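**Rellau Tidy Task Kit**
For classes, clubs and student teams working with a small tabletop arm

The Tidy Task Kit gives a student team one household chore to solve from start to finish: clear a shelf of litter. It is the set task for the Grimcombe division, and teams use the same kit for practice and for the event.

**In the kit**

- Two-tier shelf, wood boards on a black metal frame
- Feather duster
- Litter scraps in red, yellow and green
- Pair of foam finger pads
- Task sheet and score cards

The arm is not included. The pads fit the Makris two-finger gripper and, with the adapter ring, the Cerent.

**Item numbers**

| Item | No. |
|---|---|
| Full kit | 1169 |
| Litter refill | 619 |
| Spare finger pads | 3125 |

**Running the task**

Set the shelf at an angle to the arm and scatter litter on the boards and the table. The lower board is the hard part - the fingers have to come in from the front, under the upper one. Most teams start with the top board and a duster in a student's hand, then move on to single scraps. Wrist camera recordings can be played back in class.

A perfect run scores 1000 points. Points come off for litter left behind, for moving the shelf and for touching the metal frame. Teams may dust by hand in practice rounds only.

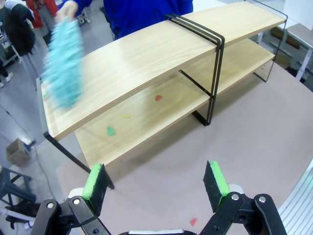
Our club found the scoring harsh at first, and we'd suggest new teams ignore the frame penalty for the first month. The refill is worth ordering with the kit. Our scraps kept leaving on people's shoes. - Grimcombe after-school team

**Care**

Wipe the boards with a dry cloth. Check the finger pads before each session and replace them when the foam starts to lift. Store the duster hanging up - it flattens in the box.

Kits ship on Monday. School orders can be paid by invoice.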